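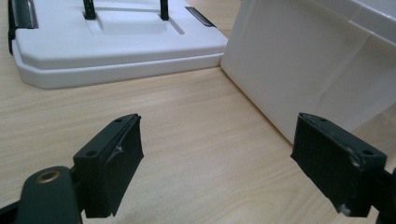
Unit 4 considers how a composer writes for an instrument that cannot sustain its tone, and what such an instrument does to the listener's sense of time. Our principal work is the Concerto for Prepared Piano and Strings by Kumiko Takeda, first performed at Lusero. A pianist preparing an instrument will wedge rubber, felt or screws between the strings, and the surface of each material governs the sound. Consider a block with a flat, dark face and a small flap of its covering torn up at one point, the edge curled. Set against a string, the flat part would damp it evenly, while a raised edge of that kind could be expected to buzz. Takeda's preface asks for both effects and notates them separately.

The concerto is in three movements played without a break. Students should have the study score (Kobori edition) open at the first tutti.

First movement. The strings enter on a unison D, very quietly, and hold it for 12 measures before the soloist plays at all. The piano's opening figure uses only prepared notes in the low register. Note that the written pitch and the sounding pitch differ here – the table at the front of the score lists both. At measure 192 the unprepared upper octave is heard for the first time, and the harmony, until now static, begins to move by thirds.

Second movement. A slow chaconne. The ground is given to the violas and is never stated in full by the piano. Armelle Bailly's article in the course reader regards it as a disguised lament; Shota Nomura hears a lullaby. Both readings rest on the same descending fourth, and you should be able to say which notes each author treats as ornamental.

Third movement. The material of the opening returns in reverse order, with the held D now in the double basses. The cadenza is partly free. In the Bresel recording Miyuki Ishida plays it very dryly, with almost no pedal. Mayu Hoshino, on Mavness, takes nearly twice as long and lets the resonance cover the return of the orchestra.

Preparation for the seminar

Listen to both recordings of the finale with the score.
Mark every passage in the first movement where a prepared note doubles a pizzicato.
Write one page comparing the two cadenzas. Refer to measure numbers.

Written work is due on March 17, 2024. Scores are held on reserve in the music library and may not be taken out overnight.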